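Ellmont Manipulation Group
Minutes of the project meeting, February
Meeting opened 10:05 a.m.
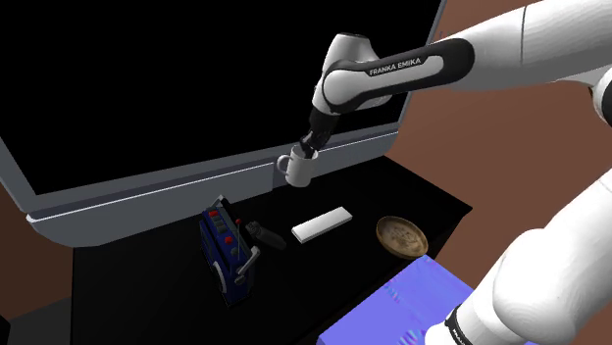
Chair: Gregor Matheson
Minutes: Jolán Győri
Also present: the simulation students, the lab technician, and one person from Cultivent on the phone for items 3 to 5
Apologies: the Drinau partners, who sent written comments (see item 6)

1. Minutes of the last meeting

Accepted with one correction. Under the item on grasp labels, "dropped" should read "slipped". The group uses both words and they mean different things in the log. Slipped is when the object moves in the fingers but stays held. Dropped is when it leaves them.

2. Actions carried over

Jolán has moved the old simulation logs to the new drive. The old drive is still mounted, read-only, until the end of the month. Anyone with scripts pointing at it should change them now.

The note on object masses has not been written. Gregor said he would do it this time. Carried over again.

The technician has replaced the worn finger pads on the real arm and labelled the old ones. They are to be kept, as the wear may be useful later for the friction work.

3. Results: mug pick-up and carry in simulation

Jolán reported on the batch finished since the last meeting. The question was whether a policy trained in a bare scene keeps working when the table has unrelated objects on it and the large display stands behind it. The task is the same as before: reach the white mug, put the fingers in at the opening, lift, carry, set down. All runs use the Franka model.

The batch was 2,000 episodes with clutter. Object positions, lighting and camera angle were varied between episodes. The mug handle direction was also varied, which had not been done in the earlier batch.

The policy trained on the bare table did noticeably worse with clutter. Most of the failures came in the reach, before the fingers touched anything. The arm would slow down and hover, then come down beside the mug. Once the grasp was made, the carry failed no more often than it does on the bare table.

The policy trained with clutter from the start did better on the cluttered table and a little worse on the bare one. Gregor asked if the loss on the bare table was real or within the spread between seeds. Jolán said she could not tell yet, as only 2 seeds had finished. Agreed that nothing is to be said about the bare-table loss outside the group until more seeds are in.

There was discussion of the handle. In a fair share of failed grasps the outside finger came down on the handle. One of the students thought this was a fault in the collision mesh, which is thicker than the drawn mug at the point where the handle joins the body. Jolán had checked the mesh and agreed it is too thick there. She does not think it explains all the cases. She will rerun the failed episodes with a corrected mesh and leave everything else alone.

The caller from Cultivent asked why the fingers go into the opening at all when a side grasp would be easier to plan. Gregor replied that the side grasp was dropped in the first year. The arm's wrist had to come too low and ran into other objects. Cultivent would still like a comparison, even a small one, since their own trays hold cups close together and they need to know which grasp to ask for. Agreed to run the side grasp on a subset of 300 episodes. One of the students will set it up.

4. Châu method

The group has been calling the new training schedule Châu in the code and it seems the name will stay. For those who missed the last meeting: training begins with the bare table, and objects are added as the success rate passes a threshold. If the rate falls under a lower threshold, an object is taken away again.

The student working on it showed the training curves. The schedule reaches the same level as full clutter training in less time, but the curves are uneven. The jumps line up with the points where an object is added. Large objects cause bigger drops than small ones, and tall objects cause bigger drops than flat ones. The slot machine model was the worst of the set. The wooden plate and the white bar made very little difference wherever they were placed.

Gregor asked if the order of objects had been fixed. It had. He said this made it hard to separate the effect of the object from the effect of being added early or late. The student agreed. The order will be shuffled in the next set.

There was a longer discussion about the thresholds. They were picked by hand and have been changed twice. Jolán's view was that the paper cannot go out with hand-picked numbers and no test of how much they matter. The student's view was that a full sweep would use all our computing time for the month. Settled on a coarse sweep of the upper threshold only, with the lower one kept where it is.

It was also noted that the objects are added but never moved nearer to the mug on purpose. Crowding is left to chance. Cultivent said their case is nearly all crowding. Gregor said it should be a separate experiment and should not be mixed into this one. No action for now.

5. Rendering and the dark display

The display in the scene has been left with its screen black in every batch so far. The Drinau comments ask what happens when it shows something. Jolán said the scene allows a texture on the screen and it would be simple to do, but the cost is another variable in a study that has plenty already.

The technician said the real bench will have a working monitor on it, and people do leave it on. Gregor agreed that this made it worth a test. A short run will be done with still images on the screen, using the trained policies as they are and without any retraining.

Shadows were raised again. Two of the lighting presets give very deep shadows, and dark objects on the black tabletop are hard to separate from it in the rendered images. Opinions differed on whether this is a problem. One student wanted the tabletop made lighter. Jolán was against changing it in the middle of the study. She pointed out that the real bench has a black mat and will have the same trouble. The tabletop stays black. The two presets stay in but results under them will be reported on their own line.

Cultivent left the call at this point.

6. Written comments from Drinau

Read out by Jolán. The main points and what was decided:

They ask for the episode log format to be frozen. Agreed, from the next batch on. The present format lacks a field for the handle direction, so that goes in first.

They ask if success can be scored at the moment of lifting as well as at set-down. The data is already there. Jolán will add a column.

They would like fewer camera angles. Not agreed. The angles where the arm hides part of the table are the ones we most want. Gregor will write back and explain.

They found an error in the units for gripper force in the shared file. Confirmed. It affects the file only and not the training. A fixed copy has been sent.

7. Plan for the real arm

The real arm will not be used for this study until the mesh question is closed. After that, the plan is a small number of trials with the two policies, with the same kind of mug and a few objects matched as closely as possible to the models.

The technician asked for a list of objects early, as some may have to be ordered or made. The plate is easy. The slot machine is not, and a plain box of the same height may have to do. Jolán thought the box would be fine for reach but would look different to the camera, and asked that it be written down as a known difference. Done here.

Gregor wants the speed limit on the real arm kept at the lower setting for the first trials, with someone at the stop button for every run. The students asked if one person could both log and hold the button. No. There must be 2 people in the room.

The fingers going into a ceramic mug was discussed. The pads are soft enough, but an off-centre descent could chip the rim or load the wrist. The first trials will use a plastic mug of similar shape.

8. Writing

Outline of the paper was circulated before the meeting. Comments so far are mostly on the title and the order of sections. Gregor would like the failure cases moved forward, ahead of the training curves. Jolán will draft the method section. The student working on Châu will draft the results once the shuffled runs are in. The related work section has no owner.

9. Other business

The shared queue was blocked for most of an evening by a job with no time limit. Please set one.

The door code for the lab is changing. The technician will tell people in person.

Actions

Gregor: note on object masses; reply to Drinau on camera angles.
Jolán: correct the mug mesh and rerun failed episodes; add handle direction to the log, then freeze the format; add the lift column; draft method section.
Students: side grasp subset; shuffled object order; coarse threshold sweep; still images on the display.
Technician: object list with Jolán; plastic mug for first trials.

Next meeting same time and room. Cultivent to be sent the call details beforehand.

Meeting closed 11:50 a.m.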